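Falcão Architecture Office
@falcaooffice
Feb 6, 2019

1/ The Office is pleased to share the design statement for the Zalholm Library and Archive, submitted to the city for planning review. This thread sets out the main decisions and the next steps for residents and neighboring property owners.

2/ The site is a sloping corner lot between the old rail yard and Ridness Street. The building steps down the hill in 5 levels, so that each floor opens directly onto the ground on at least one side. The main entrance faces the street. The archive entrance is on the lower court.

3/ The outer walls are of pale brick laid in deep vertical folds. The folds shade the reading room windows from afternoon sun and give the long east wall a smaller scale next to the existing houses. Wellington Aguiar led the design of the walls.

4/ The reading room runs the full length of the top floor under a sawtooth roof with north-facing glass. It seats 52 readers at shared tables and in window bays. Direct sun does not reach the tables at any time of year.

5/ The archive is housed on the two lowest levels, where the earth on the uphill side helps keep the temperature steady. The stacks are designed for 3,000 linear feet of shelving. A separate service stair connects them to the conservation studio.

6/ Mechanical equipment has been moved from the roof to a plant room beside the lower court. The change follows comments received at the first public session and lowers the building's highest point as seen from Ridness Street. Each isolation point will be labeled, and the lockout procedure will form part of the handover manual.

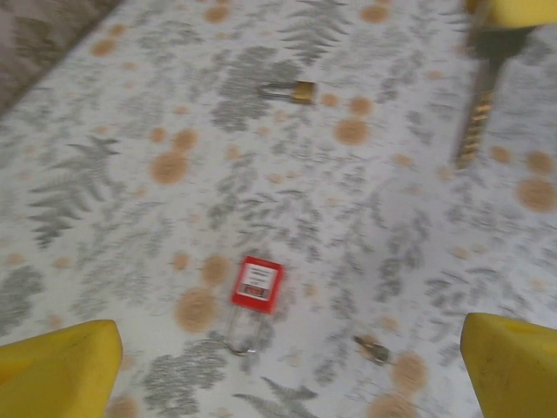
Red safety lockout padlock.

7/ On materials: the Office has asked Dindico to supply full-size brick samples in three firing colors. A sample panel will be put up at the northwest corner of the site and will stay in place until the color is approved. Written comments on the panel are welcome.

8/ On trees: the two mature lindens on the street side are retained. The foundation line was pulled back to protect their roots, and the paving beneath them will be laid on open gravel. Solange Lins prepared the landscape plan.

9/ On parking: the plan provides 34 spaces, all reached from the rail yard side. There is no vehicle access from Ridness Street other than for fire and rescue. Bicycle racks are located at both entrances under the overhang.

10/ Accessibility: the public route from street to reading room has no steps. Two elevators serve every public level, and the ramp through the lower court has a resting place at each turn. Vanderleia Guimarães reviewed the route drawings and her notes are included in the submission.

11/ A correction to our earlier post: the covered walk along the east wall will be open to the public during library hours only. The gates are shown on the revised ground floor plan.

12/ Drawings and the model may be viewed at the Office during business hours. The second public session is planned for July, and the place and time will be posted on this account. Questions on the design should be addressed to Anderson Toledo, project architect, and questions on the construction schedule to Washington Seixas.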